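Workshop notebook, Praketti talk show pilot
November, Wednesday, started writing 4:40 pm

Watched the second test taping back with Barbara Żak and Ilari. Notes while it's fresh. Pirjo has the clean audio and will put it on the shared drive tonight.

Running time came out at 63 minutes against a slot that wants 44 plus breaks. Some of that is the musical number, which we let go to the full arrangement. Most of it is the first interview.

Monologue. Peadar opened with the airport material again. It got a fair laugh in rehearsal and very little at the taping. Ilari thinks it is the order. The weak joke about the car park goes first and he spends the next minute getting the room back. Barbara thinks the material is fine and he is rushing. I timed the gaps and she has a point: he starts the next line while people are still deciding whether to laugh. At the first taping he left more room. Ask him to watch both side by side before he rewrites anything. Cards were also too far left, so he looked off to the side at every punch line. Move them under camera 2.

Cold open. Cut it. We all said so separately. The sketch with the lost coat takes two and a half minutes to reach the one joke in it, and the audience doesn't know who any of these people are yet. Could come back in week four or five.

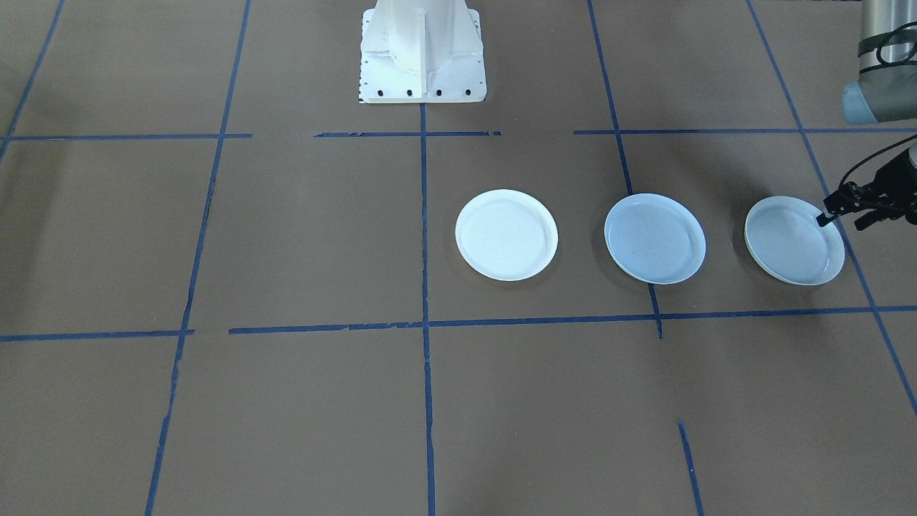 First guest. Ludmila Gajdoš was booked as the lead because she was available and said yes early. She is good company and knows a lot of stories, but Peadar had been given eleven prepared questions and went through them in order. Around the seventh she mentioned that she once walked out of a live broadcast, and he thanked her and asked about the book. Everybody in the gallery groaned. That was the interview. Pirjo wants to cut the prepared list to 6 and put the rest on a separate sheet that stays on the floor manager's desk. I agree. I'd go lower but Peadar gets nervous without something in his hand.

Question of whether to ask Ludmila back for the actual first show. She offered. Against: the same audience mailing list was used for both tapings and will be used again, so half the room may have heard her. For: she was the only one who made Peadar laugh for real. Leave open until Barbara has talked to her agent.

Second guest. Two members of Thái, the band, came to the couch after playing. One talked, the other didn't have a microphone. It was clipped to him but the pack was off. Sound knew at the time and decided not to interrupt. In future interrupt. It's a test taping.

Band. House band too loud under the walk-ons, fine everywhere else. The sting going into the second break is a bar too long and Peadar stands there smiling. Either shorten it or give him something to do. Ilari will write two shorter versions and send them over.

Desk. The desk looks big on the wide shot and makes him look small. Barbara tried a still with the chair raised and it helps, though then his knees hit the drawer. Carpenter can take the drawer out, it's never used. The mug needs to go or be turned so the handle isn't in the close-up.

Audience. Warm-up ran 25 minutes and people were tired by the time the titles rolled. The comic was funny, but he used them up. Ask for 12 next time. Also the front two rows were nearly all crew friends and laughed at the wrong things, loudly. Spread them out, or seat them at the back.

Compared with the Clonudeck pilot last year, which Ilari worked on: they had a bigger opening guest and a worse second half. He says viewers came for the name and left at the first break, and the second show had nothing to follow it with. So a big name in week one is worth having only if week two isn't empty. We have one big name we could realistically get. Pirjo would hold her for the third show. I would use her first. Barbara hasn't said.

Money. The announced prize for the phone-in segment is 3,000 and we haven't got a sponsor for it. Ikia have gone quiet since the call. If they haven't answered by the next taping, drop the segment. It wasn't strong in any case. The caller couldn't hear the studio and Peadar repeated everything twice. 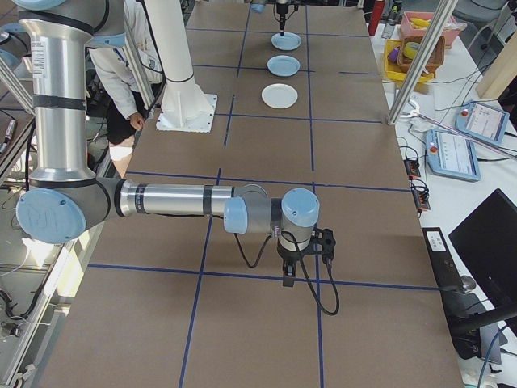 Tape grid on the bench, plates lined up toward the far end.

Looked at the edit again after dinner. A version without the cold open, the phone-in and four of Ludmila's questions comes to 47. Still over, but it plays. The bit where she corrects his pronunciation of her name is better than anything written for the show, so start the interview there if it can be made to cut. There's a reaction shot from camera 3 that would cover the join.

Camera 1 soft in the last ten minutes. Check whether the operator had noticed. Camera 3 fine throughout.

Lighting: the couch is half a stop darker than the desk, visible whenever we cut between them. Same note as after the first taping, not done. Putting my own name on it this time.

Closing. Peadar forgot the sign-off and made one up, "go home, it's late." Ilari likes it. I'm not sure it works if we go out at nine. Keep for one more taping and see.

To do
Barbara: agent call, chair, drawer
Ilari: shorter stings, new monologue order with Peadar
Pirjo: audio up, guest question sheets, warm-up comic
Me: couch light, prompter position, rough cut at 47 to everyone, chase Ikia once more

Peadar hasn't seen any of this yet. Talk to him before the rough cut goes round, and start with the interview.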